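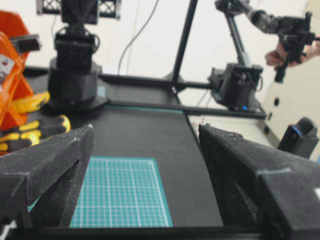 Bench Skills, Handout 3: Laying Out Your Work Surface
Course tutor: Su-bin Ban
Lallero Workshop Evenings

Welcome back! Last time was all rulers and reading drawings, so this week we finally get to the bench itself, and I'm very happy about it. A well laid out surface is one of the great pleasures of making things (I mean this) and it costs next to nothing to set up.

1. The mat

Start with a cutting mat and build everything else outwards from it. A gridded one is best. People think the lines are only for measuring, but they do much more than that. They give you a square edge to line up against, they show at a glance when a part has been put down crooked, and they let you say "two squares in from the left" to the person working beside you.

Pale lines on teal or dark green are easy on the eyes under bench lights. Keep the mat flat when you store it - a mat that has been rolled up for a month never forgives you. Wipe it with a barely damp cloth, dry it, and keep it well away from radiators and hot mugs.

Exercise A: draw your mat on squared paper at half size. Mark where your cutting hand rests, where the work sits, and where a tool goes when you let go of it. Swap with a neighbour and see how different theirs is!

2. Gloves

Padded work gloves are for carrying, gripping and shifting rough stock. Take them off for fine work, and always before using anything that spins. Put them down as a pair, off the mat and to one side. Left-handers, try both sides before you settle.

3. Tape

My favourite section. Electrical tape is a lovely material once you get to know it. It stretches, it follows a curve, and it comes in colours, so you can use it for labelling as well as insulating.

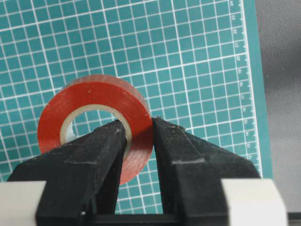

Store rolls on edge on a peg or in a narrow tray, and fold over the last few millimetres so you can find the end again. Look at the side of a roll before you use it. Dust sticks to the exposed adhesive there, and a gritty roll will not lie down neatly. When wrapping, stretch gently, overlap by half the width, and let the last turn go on with no pull at all, or it will creep back and lift.

Red is for "ask me first" in this room, so please don't use it for decoration on your toolboxes.

Exercise B: wrap a 40 mm length of dowel with half-width overlaps. Peel it, look at the marks, do it again. The second one is always better.

4. Clearing down

Tools first, then offcuts, then the cloth. Leave the mat bare for the next group. Maximiliano Sepúlveda has put spare cloths in the drawer marked Bepari, along with the squared paper.

For next time: bring your half-size drawing and one small object you would like to mend. Mine is a torch with a loose switch and I can't wait to open it up.

Shared 40 times | 102 comments

Recent handouts
Handout 2: Rulers, Squares and Reading a Drawing
Handout 1: What to Bring, What to Borrow
Choosing a First Craft Knife
Notes from the June Mending Day

Contact the workshop office | © Lallero Workshop Evenings | Back to top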